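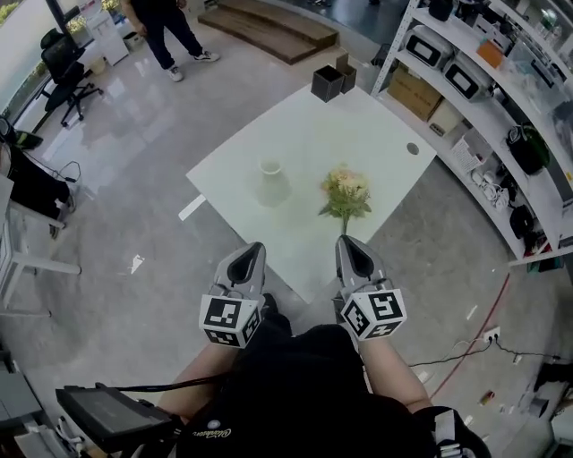

4. Arranging cut flowers in the Cimier table vase

This section covers unpacking, filling and placing the vase. Assembly of the table is covered in section 3. Read all the steps before cutting any stems.

4.1 Before you start

You will need:
Cimier table vase
One small bouquet, with leafy stems
Sharp scissors or a stem cutter
Measuring jug
Jug of clean tap water, cool
Dry cloth

Clear a working space on the table at least 70 cm wide. Stand the vase to one side and lay the bouquet near the middle, with the blossoms pointing away from you and the stems towards you. Keep the delivery box until the vase has been filled and checked for leaks.

CAUTION: If your table has a cable hole, do not stand the vase next to it. Spilt water will run through the hole to any sockets or leads fixed underneath.

4.2 Checking the vase

1. Hold the vase by the wider base, not by the neck.
2. Run a dry finger around the rim. Do not use the vase if you feel a chip or a rough edge.
3. Rinse the inside twice with warm water. Do not use boiling water.
4. Dry the outside and stand the vase on the cloth.
5. Pour in 121 ml of water and leave it for 18 minutes.
6. Lift the vase and check the cloth. If it is damp, empty the vase and contact the supplier (see section 7).

Note: A translucent vase is hard to see against a white tabletop. Put a dark mat or a coloured cloth under it if the table is in regular use.

4.3 Preparing the stems

1. Leave the bouquet tied. Hold it upright beside the vase, with the lowest blossoms just above the level of the rim.
2. Mark the point on the stems that is level with the bottom of the vase.
3. Lay the bouquet down again and cut the stems one at a time at this mark, at a slant.
4. Strip any leaves that would sit below the water line. Leaves above the rim may stay on.
5. Collect the cut ends straight away. They mark pale surfaces if left to dry.

Note: The narrow neck limits the number of stems. If the bouquet will not pass through without force, untie it and take out the thickest stems first.

CAUTION: Do not twist the bouquet into the neck. Pressure from the side may crack the rim.

4.4 Filling and placing

1. Move the vase to its final position while it holds only the test water.
2. Insert the stems together, then loosen the tie and let the heads settle.
3. Top up slowly from the jug. The full capacity is 487 ml with no stems in place — stop pouring when the water reaches the start of the neck.
4. Turn the vase until the fullest side faces the room.
5. Wipe the tabletop and the outside of the vase.

Pale flowers such as peach and cream show bruising early. Handle them by the stem only, and keep them out of direct sun when the vase stands near a window.

4.5 Daily care

Check the water level each morning. Change all of the water every second day, and trim the stems by a finger's width at the same time. Remove fallen petals from the water as soon as you see them.

To clean the neck, use a soft bottle brush and a drop of washing-up liquid. Do not use sand, rice or wire brushes. A white film inside the base is limescale and can be removed with diluted vinegar — rinse well before refilling.

For replacement vases, quote the part name printed on the packing slip.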